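Practice Rooms That Never Get Built

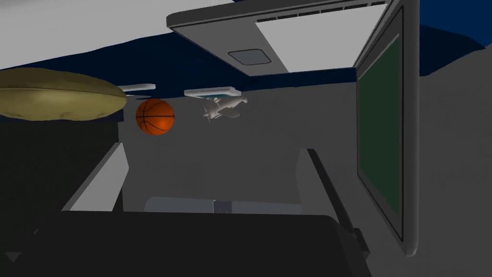

Most robot learning projects run short of the same thing, and it is time on a real machine. The group behind Grumik, a training method developed at the Morden lab, gets past that by doing nearly all of its practice in simulation. Its software, called Bimside, puts together rooms from a library of 3000 objects and changes the layout after every attempt. It makes little effort to keep the rooms sensible. A basketball may turn up near a toy airplane, with a big olive cushion off to one side and a dark green screen standing at the right, and the gripper still has to go for the object it was told to get.

The odd mixes are the core of the method. An earlier version trained in tidy kitchens and offices, and it learned shortcuts. It expected cups on counters and reached for the counter. With the layouts scrambled, the arm has to find the object itself.

For the main test, the group built 13 tasks and ran them in rooms the system had never met in training. Out of 3000 attempts, 2813 ended with the right object held and lifted. The version trained in tidy rooms managed 1248.

Soft objects remain the weak spot. Bimside treats a cushion as a fairly stiff body, so a grip that holds in simulation can slip on real cloth. A better cloth model is due in February, built with Dreßler, a firm that makes gripper pads. Tests on a physical arm will follow, starting with the same 13 tasks.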